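Drain rack in the small bowl or on the worktop?
Forum: Kitchens and Utility > Sinks and Taps
Started Jan 9, 2018

tapwasher_kev
Fitted a Lundberg one-and-a-half in December and I am trying to settle how the small bowl gets used. The small bowl is 241 mm across inside, the large one 435 mm. I want the rack in the small bowl and the large one kept clear for washing. My other half wants a rack on the worktop. Sink is undrilled apart from the tap hole and one for a button.

Razia Naqvi
We have the arrangement you describe: big bowl on the left, small one on the right with a dark grey rack across it. Plates go in on edge while they shed the worst of the water and then to the cupboard. It takes a plate at a slight tilt without trouble.

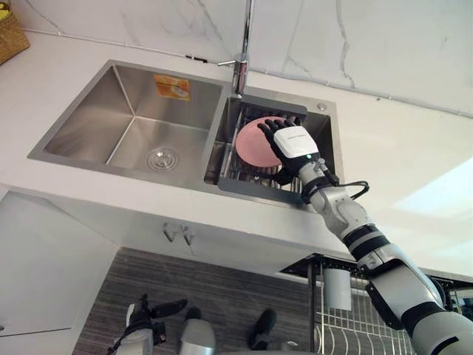

Does the rack have to come out before you can use the small bowl?
It lifts out in one piece and stands behind the tap in the meantime. For rinsing a cup I leave it where it is.

Wolfram Janssen
I disagree with using the small bowl for this. Anything that drips in there drips on whatever you have just rinsed, and you lose the only place to tip out a teapot when the large bowl is full. A worktop rack with a spout into the large bowl does the same job. I have used a Felano one for years, 363 mm wide, takes a full set of dinner plates.

tapwasher_kev
363 mm is most of the free worktop on that side. The dishwasher is to the right and I need the surface above it for loading.

Razia Naqvi
Agreed on the space. Worktop racks also leave a tide mark on white surfaces in a hard water area. A metal tray underneath helps but then the tray needs drying as well.

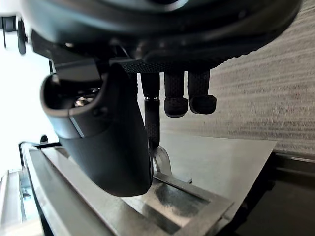 Close-up, tray at the bottom.

Wolfram Janssen
A tray only marks if you leave water in it. Tip it and wipe it at night.

grout_and_about
Depends what you wash by hand. If most of it goes in the dishwasher you are draining a couple of plates and a pan lid, and the small bowl is plenty. For a household of five with no machine I would side with Wolfram. Check the rod spacing before you buy, too. Ours is 20 mm and bowls with a narrow foot drop between the rods and sit crooked. The Görtz rack has closer spacing but costs more, and it is heavier to lift out. Also measure the rim of the bowl, outside to outside, as the lugs on some racks
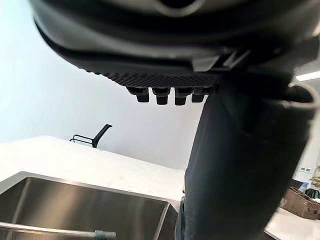 are made for an inset sink with a raised lip and will slide about on a flush one. I had to pack mine with two strips of silicone.

tapwasher_kev
Useful. The lip on mine is thin and nearly flat. Will it take the lugs or not?

grout_and_about
Put a straight edge across and see how far the rim stands up. Under 2 mm I would get a rack that sits on a ledge inside the bowl and forget the lugs.

Razia Naqvi
Ours spans the rim and has a raised back edge with vertical dividers. For a single plate I lay it flat and it dries slower, so the dividers are worth using if you have them. Clearance to the tap is fine, the spout swings over either side. 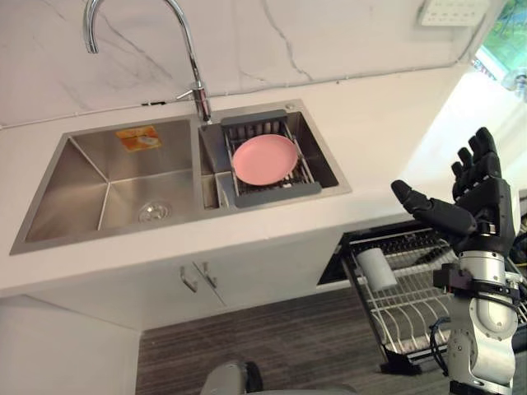 Pink plate flat on the rack, dishwasher open to the right.

Wolfram Janssen
Flat is the worst way to drain a plate. The water sits in the well.

Razia Naqvi
I said it was slower.

droden_user
Late vote for the small bowl. We had a Droden worktop rack and it went to the charity shop within a month. One warning: clean underneath the in-bowl type weekly. Limescale builds up where the rods meet the outer bar and an old toothbrush is the only thing that gets in there. White vinegar, ten minutes, rinse.

tapwasher_kev
Straight edge says 1.5 mm. Ledge type it is. Will order and report back on the fit.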